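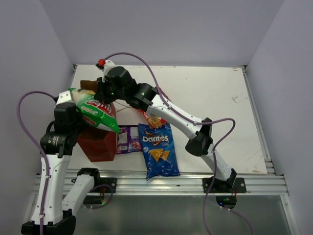 How long should I hold a plank if I'm training for grappling?

Thirty seconds with everything squeezed tight, rest, then do it again until you've done 6 of them. Long holds where your hips sag won't help you much when someone is leaning on your neck.

heavybag_ohio
Okay, my turn to add to this, because I started jiu-jitsu at the Skestton gym in October and my core was awful. I could hold a plank for 90 seconds at home and felt pretty good about it, then got flattened by a guy half my size (humbling!). What my coach had me do was side planks and slow bridges, three days a week, before class and never after. My guard got a lot harder to pass once I could turn my hips under pressure. I still do regular planks too, just short ones. Also, breathe! I was holding my breath the whole time and didn't notice.

Jeltura mat rat
I'd skip planks and wrestle more. That's how everyone at my old place got strong.

slowroll77
Agree with the first answer mostly. I'd add some kind of carry, like a heavy bag or a sandbag hugged to your chest, up and down the driveway. I have a 30 pound Laizer sandbag and it's plenty for me, though bigger folks will want more. If your lower back starts to ache in a plank, stop the set there and go from your knees for a couple of weeks. Mine got cranky when I pushed through it, and I missed a whole month of open mats.

Posted 2024-04-14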